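Pre-purchase check – arm cell, Prullcombe
Stage: layout review in sim, before PO goes to Trevik
Budget line 482

1. Mounting
Pedestal height vs table – OK. Base sits back a little from the front edge of the pedestal, keep it that way in the real one.
Bolt pattern: not confirmed. Ask Trevik for the drawing.

2. Reach and clearance
Arm folds over and comes straight down on the table, fine. Want 10 cm free at the elbow side, check agianst the real room.

3. Gripper
Parallel type, two fingers. Holding the tall dark piece by its narrow neck, other items standing close by on the same table.
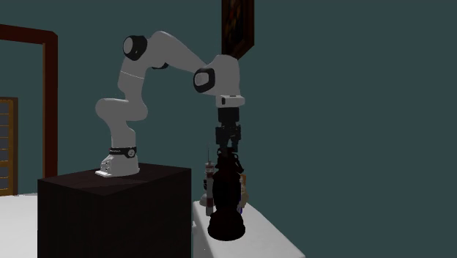 4. Gripper spares
5 sets of finger pads in the Brollum quote – too many, cut to 2.
Softer pads for glossy parts? Price it seperately.

5. Guarding
Not in either quote. Needs own line. Do not sign without it.
Light curtain or fence – Ackah to advise on cost.

6. Power and E-stop
E-stop within reach of operator: open.
Spare circuit: yes.

7. Training and service
First year service included, after that no price given. Chase.

Result: hold. Items 1, 5, 6 and 7 still open. Recheck in January when revised quotes are in.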